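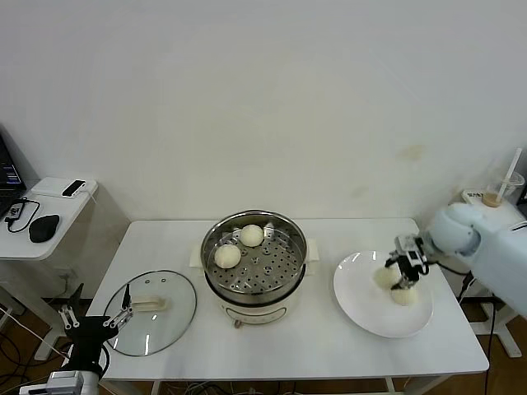
Benedita Abreu did not believe in her brother-in-law's buns. She had said so on the phone in March and she said so again now, with her coat still on.

"They're from Lillcombe," Rui Marinho said. "Everyone swears by them."

"Everyone swears by the sea air there too, and half of them have a cough."

He put the steamer on the table between them. It had one knob, and he turned it with great care, the way he did anything he hadn't paid for. The man who had sold him the buns, a Vasco Cordeiro, claimed to have made 1,738 of them without a single one splitting.

"He counted?" said Benedita.

"He keeps a notebook."

"A notebook he writes in himself."

Rui said nothing. The glass lid lay clear on the table beside the pot, and there might have been anything in the basket. She thought of the knives that never needed sharpening, and the 95 pounds he had handed over for a pillow. Each time he had looked as he did now, leaning in, hands on his knees.

"How long?" she asked.

"Vasco says you can tell by the smell."

She sniffed. It smelled of hot water.

When he lifted the lid the steam went straight into his glasses, and he stood there blind, smiling, holding out a plate to where he thought she was. Benedita took off her coat and hung it on the chair.

"Just the one," she said. "And I'm looking underneath it first."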